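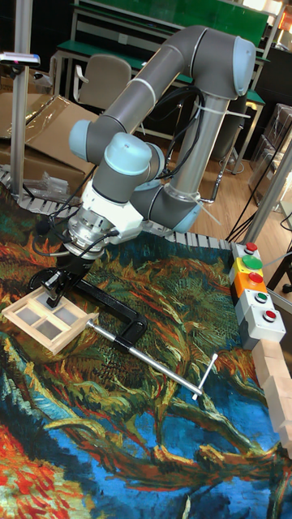

Robotic arm and gripper above a C-clamp

Tidham Student Skills Weekend: your questions

When is it?
February, over 2 days. Doors open at 8.30 am on both mornings and the opening session starts at 9.15 in the main hall at Andden College.

Who can come?
Any student aged 14 to 19 who belongs to a school or college health careers club. First-timers are very welcome! Last year 266 students took part and plenty of them had never entered a competition before.

What can I enter?
There are 17 events this year, our biggest list yet, from first aid and medical spelling to public speaking and the team health quiz. You can enter up to three, but check the timetable first as the quiz heats overlap with public speaking.

Do I have to compete?
Not at all. You can come just for the workshops and the exhibitors' hall (do leave time for the bandaging workshop, it's brilliant fun and it fills up fast).

What should I wear?
Smart clothes for competitions and the awards, anything comfortable for the rest. Flat shoes for first aid, please.

Is lunch included?
Yes, both days. Tell your club adviser about allergies when you book.

Where do we stay?
Clubs travelling a long way are booked into Zurnilard House, a short walk from the college. Advisers share the building with their students.

What is the Jurić Cup?
It goes to the club with the most points across all events. Small clubs have won it, so don't be put off if there are only a few of you!

Can parents watch?
They can come to the awards on the second afternoon. Competition rooms are closed to spectators.

How do I sign up?
Through your club adviser, who has the booking form.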